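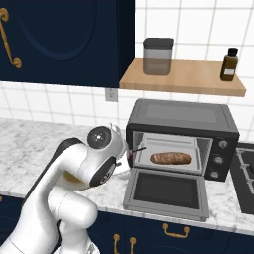

Courses > Land Stewardship > Unit 3 > Handout

Overview | Handouts | Field Days | Reading | Contact

Streamside Buffers: Notes to Go with the Second Class

Posted Oct 20, 2023

A few of you asked for my notes on buffers because I talk too fast (guilty!), so I've typed them up. They follow the class more or less in order, with a couple of extra bits I skipped when we ran short on time.

What I mean by a buffer

A buffer is the strip of plants between a stream and whatever you're doing next to it – pasture, hay, a lawn, a driveway. It slows runoff, lets the mud drop out before it gets to the water, shades the channel, and gives the birds and frogs somewhere to be. Grass alone does some of this. Grass plus shrubs plus trees does a lot more of it, and the roots hold the bank together when the creek is up.

Our running example is Wallirine Creek where it crosses the old Herrero pasture. The stretch we're working with is 165 feet long, and when I first walked it the grass was chewed down right to the edge and the outside bend was slumping in. If you missed the field day, go look from the road bridge. You can see the bend from there without climbing any fences.

How wide?

This is what everybody wants to know, and I wish I had one number for you. For the Herrero stretch I drew 15 feet on the flat side and went wider on the slope, because water comes down that hill fast. If you have the room, I love a wide buffer! At 100 feet you start getting real wildlife cover and not just a filter. But I would much rather see a narrow strip that gets planted and looked after than a wide one that lives in a drawer.

Walk your ground during a hard rain if you can stand it. Watch where the water runs together into little channels. Those spots need the thickest planting, and a buffer that's the same width all the way along often misses them.

Three zones

1. The water's edge. Willow and red-osier dogwood, put in as live stakes while they're dormant. Push them in deep, buds pointing up, with most of the stake underground. Check the buds twice, it's very easy to get these upside down when your hands are cold.

2. The middle. Native shrubs and small trees that don't mind wet feet in winter but can take a dry summer. Mix them up, and leave yourself a path wide enough to get in and weed.
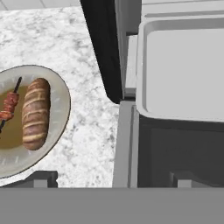 3. The outer edge. Native grasses and sedges, kept thick. This is the strip that catches the mud, so don't mow it short and please don't park the trailer on it.

Looking after it

The first few summers are all about weeds and water. Reed canarygrass will swallow a young dogwood before you notice, so I put cardboard and wood chips around every plant, pulled back a little from the stem. Tree tubes help with deer and voles, but check them in April for wasps and for grass growing up inside (I forgot one year and lost a whole row).

Keep stock out with a fence, even a temporary one. Cows think live stakes are a snack.

Before next class

Sketch your own stretch of stream or ditch, or borrow the Sulmont site if you don't have one. Mark the slope, any wet spots, and where animals or vehicles cross. Rough pencil is fine. Also read the Grurnura planting guide up to the section on fencing, and bring your questions about permits – check with your county before you dig or move anything in the channel itself.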